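Mug

A mug is a straightish-sided drinking cup with a handle, made for hot drinks and used without a saucer. That's the short version, and if you only wanted the short version you can go and put the kettle on. I've been writing the entries on household crockery for this encyclopedia for a good while now, and the mug is the one I kept putting off, mostly as I own far too many and didn't want to look at the figures. (They are at the end, under Collecting.)

Name

The word turns up in English in the sixteenth century, at first for a jug or a pot, and where it came from before that is anybody's guess. There are similar words in Norwegian and Swedish for an open jug, so the usual dictionaries shrug and point vaguely towards Scandinavia. The slang meaning, a face, is often put down to the old drinking mugs that were moulded with faces on them, and I do like that explanation, even if I can't swear to it. My friend Ludger Oltmanns, who reads these entries before they go up, tells me that in his part of Germany people say Becher for a mug and Tasse for a cup and then use Tasse for both.

Shape and size

Most modern mugs hold somewhere between a quarter and a third of a litre. A teacup is smaller, wider at the lip and usually thinner in the wall, and it looks lost without its saucer. The mug has a flat, broad foot. You can stand it on nearly anything level: a draining board, a windowsill, a tiled worktop, the arm of the sofa if you're braver than me.

Tiles deserve a word of their own. I grew up with a tiled worktop and I'm very fond of them, but they're hard on crockery! Put a mug down quickly and you hear it all over the house, and if the foot ring catches a grout line the whole thing can rock a little. Glazed tiles wipe clean in a second, though the grout is another matter, and tea left standing in it overnight will stay there until you move house.

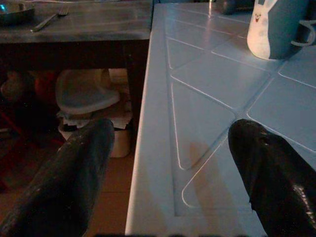

The handle is normally a single loop, fixed at two points, and it's the part that fails first. A good one lets you get two fingers through without your knuckles touching the hot wall. Small handles that take only one finger are pretty enough on the shelf, but you end up holding the mug by its body with your sleeve pulled down over your hand. Large mugs with small handles are the worst of the lot, and I have been given several.

Materials

Earthenware is the cheapest and softest of the common materials. It's fired at a lower temperature than the others and chips more readily, and once the glaze is broken the body underneath soaks up water. Old earthenware mugs often have a network of fine cracks in the glaze, called crazing. Some people love it. I use mine for pencils.

Stoneware is fired hotter and comes out dense and heavy. Most of the mugs sold as "handmade" are stoneware, with speckles, and they keep a drink warm reasonably well provided you warm the mug first — a cold stoneware mug will take the heat straight out of your tea.

Porcelain and bone china are thinner and lighter, and the rim feels nicer against the lip. My neighbour Nilmini Gamage won't drink tea out of anything else and I've stopped arguing with her.

Enamelled steel is the camping mug. It doesn't break but it does chip, leaving black spots that rust, and the rim gets hot enough to make you say things. Glass and plastic are also used, and there are double-walled steel ones with lids that I'd call flasks, but the manufacturers have won that argument.

Decoration

A mug may be glazed the same colour all over, or one colour outside and another within. A pale inside is much the more practical, as you can see how strong the tea is and whether you've washed the thing properly. Dark insides look very smart in the shop and hide everything.

Printed decoration is mostly done with transfers. The design is printed on a special paper, soaked, slid on to the glazed mug and fired again so that it sinks into the surface. Cheaper printing sits in a coating on top and wears away with washing, so the picture goes patchy where your thumb rubs it. Numbers, initials, small animals and cartoon faces are all old favourites. Faces in particular seem to sell whatever else is in fashion, and the simpler they are the better: two dots and a smile will do it.

Souvenir mugs are a branch of their own. Miloslav Tóth, who ran the gift counter at the Distano ferry terminal when I was writing my first pieces, once let me go through his order book. In one season he had sold 588 mugs with a lighthouse on them, and Distano hasn't got a lighthouse.

Use

Tea, coffee, cocoa, soup, hot squash when you've got a cold. People also measure rice in mugs, prove yeast in them, and bake those single sponge puddings in the microwave that are lovely for the first three minutes and then turn into a bath sponge. A spoon is the usual companion. Stirring with a metal spoon leaves grey marks in some glazes, which look exactly like scratches but are mostly metal rubbed off the spoon, and a paste of bicarbonate of soda will often shift them.

Mugs also wander. A cup and saucer tends to stay on a tray, while a mug goes off to the desk, the shed or the table where you're doing the household accounts, and settles down among whatever is already there.

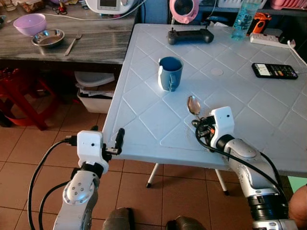 I think this wandering is really the heart of the matter, and older reference books hardly touch on it. They treat the mug as tableware, to be laid and cleared with everything else. In my house it's closer to a tool. It comes out by itself, it gets put down next to the post and the phone charger, and it goes back to the sink when somebody runs out of clean ones. Elīna Vītola, who wrote our entry on the saucer, says the saucer was done for as soon as people began drinking tea away from the table, and I've never found a better account of it.

Keeping liquids near anything with a plug on it is of course a bad idea. A broad-footed mug is harder to knock over than a tall narrow one, and that's worth remembering if yours lives beside a keyboard.

Care

Most glazed mugs can go in the dishwasher, but anything with gold on the rim shouldn't, and it shouldn't go in the microwave either (it sparks, I've done it). Brown tea stains come off with bicarbonate and a damp cloth. Stacking is a gamble. Tapered mugs made for it will stack quite happily, and straight ones get stuck or scrape each other's glaze, so hooks or a single layer on the shelf are kinder.

A mug with a hairline crack should be retired from hot drinks. Tap it with a fingernail: a sound one rings and a cracked one gives a dull clack. Glued handles are fine on a pen pot and I wouldn't trust one with boiling water.

Collecting

Serious collectors generally stick to one pottery or one maker. The small Enache pottery is a good place to start, with plain blue stoneware from its early years and then a long run of numbered mugs, which people try to complete and never do, as some of the numbers were made in tiny batches. Menex, a much bigger firm, made cheap transfer-printed ware in bright colours, and its catalogue lists 2,379 patterns. Ionuț Anghel has most of the Menex animals and will swap for the hedgehog.

My own collection stands at more than 200 and has no theme at all. I drink out of 2 of them.

See also: Beaker; Saucer; Tankard; Tea strainer

Last revised March 4, 2024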